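## Plush pink sofa bed – lint, dark laundry and how to wash the thing

**tanguy_lane**
Picked up a round pink plush sofa bed for my daughter's room in July. She loves it. My problem is that it has turned into the place where clean washing gets dumped and folded, and every dark thing that touches it comes away with pink fluff. Is it the cover shedding, or am I washing something wrong? The care tag has gone missing.

**Osport65**
New plush sheds. Vacuum it with the upholstery head, then go over it with a damp rubber glove. Do that once a week for the first month and it should settle down. Mine did.

**honora_k**
I'd skip the glove. I tried it on a short-pile cushion and it left bald-looking streaks. A lint roller is slower but it doesn't drag the fibres. And stop folding darks on it. Fold them on the kitchen table.

**Osport65**
Streaks are just the pile lying the other way. Brush it back with your hand.

**honora_k**
Mine didn't brush back. It might have been a cheaper cushion, I'll give you that.

**tanguy_lane**
The kitchen table is at the other end of the house and it's usually got homework on it, so the bed is where it happens. I've got a Druveo stick vac, would the small head on that be too rough?

**Nga Vũ**
Small head is fine as long as the brush bar is off. If the cover unzips, cold wash on gentle and dry it flat in the shade. Never the dryer, the tips of the fur melt and go crunchy. Ask me how I know. Which dark things are the worst? Socks pick up a lot less than anything fuzzy at my place.

**tanguy_lane**
Charcoal and black, mostly. Two from this morning: 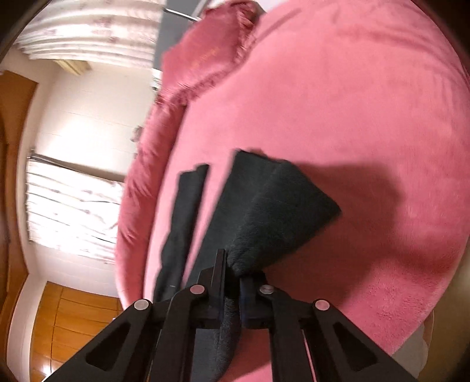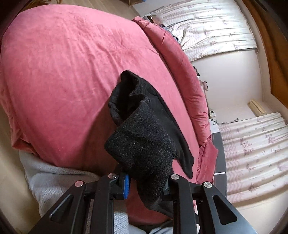 I rang the shop and they say the cover does unzip, so cold gentle wash it is, and I'll leave the vac for in between. What I'd like now is a routine for the folding. I'm thinking fuzzy things like that charcoal cloth go straight to the linen cupboard from the line, and only smalls like the black knit sock get sorted in her room. There were 13 odd socks in the basket last time, so they need a flat spot of some kind.

**Xuân Mai**
Put an old cotton sheet down first. Shake it outside when you're done. Takes two minutes and you can fold whatever colour you like on it.

**honora_k**
Second the sheet. Flannelette is no good though, it grabs the pile. Use plain cotton.

**Osport65**
Still say do the glove once before you wash it – try a patch round the back where it won't show.

**tanguy_lane**
Got an old cot sheet that should do. Will try the glove on the back and the wash after that, and I'll post how the cover comes up.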